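Laundry bin

A laundry bin is a container in which used clothing, towels and bed linen are kept until they are washed, or in which washed items are carried and held until they are folded.

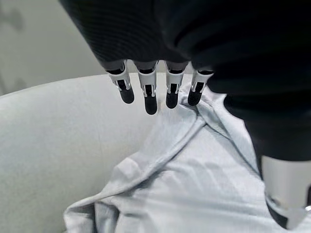

The word is used loosely. In Britain, "laundry bin" usually means a tall container that stays in one room, while "laundry basket" may be either the same thing or an open carrier with handles. Shops do not always keep to the difference. In hotels, hospitals and launderettes the term can also cover wheeled trucks and large tubs that are never lifted by hand.

Shape and size

Household bins are mostly round, oval or rectangular in plan. Rounded bins have no inside corners, so small items such as socks and flannels are less likely to be missed when the bin is emptied. Rectangular ones stand closer to a wall and waste less floor space. A common upright bin for a family bathroom holds 78 litres, which is more than most domestic washing machines will take in one load. Trade bins are larger. The Skanport range, sold to guest houses and small hotels, begins at 118 litres and goes up to 158 litres.

Height matters in use. A deep bin holds more but has to be tipped or reached into, and the items at the bottom tend to stay there for several washes. Low, wide bins are easier to sort from and are often preferred for clean washing – they can be set beside a table or bed and emptied one piece at a time.

Materials

Moulded plastic is the most usual material for plain bins. It is light, can be wiped out and does not snag fabric if the rim is smooth. White and grey are the standard trade colours. Wicker and willow were usual in homes before plastic and are still sold, often with a removable cotton liner to protect clothing from broken ends. Canvas and other cloth bins fold flat but lose their shape when part full. Wire bins dry quickly and let air through, but can mark damp fabric.

Ventilation

Damp towels left in a closed bin develop a sour smell and may grow mildew, which leaves grey or black specks that are hard to remove from cotton. Many bins have slots or holes in the sides for this reason. Solid-sided bins are better suited to dry items, or to washing that will be dealt with the same day.

Sorting

Some households keep separate bins for whites, colours and delicates, or a single bin with two or three divisions. In shared houses each person may have their own. Linen services generally sort by type of article, so that sheets, towels and kitchen cloths go into different bins at the point of collection.

In her handbook for guest house staff, Marietjie Mahlangu recommends that clean and used linen never share a bin, even on different days, and that bins be filled no higher than a hand's width below the rim. She also advises shaking out each cloth before it is folded, as crumpled pieces often hide smaller ones.

Care

Plastic bins are washed with warm water and ordinary detergent and left upside down to drain. Wicker is brushed or vacuumed, then wiped with a barely damp cloth. Liners are washed along with the contents. Cracked rims should be taped or the bin replaced, as a split edge will pull threads in knitted and loosely woven fabric.

Related articles
Airing cupboard
Clothes horse
Folding (laundry)
Launderette
Linen press
Peg bag
Washing line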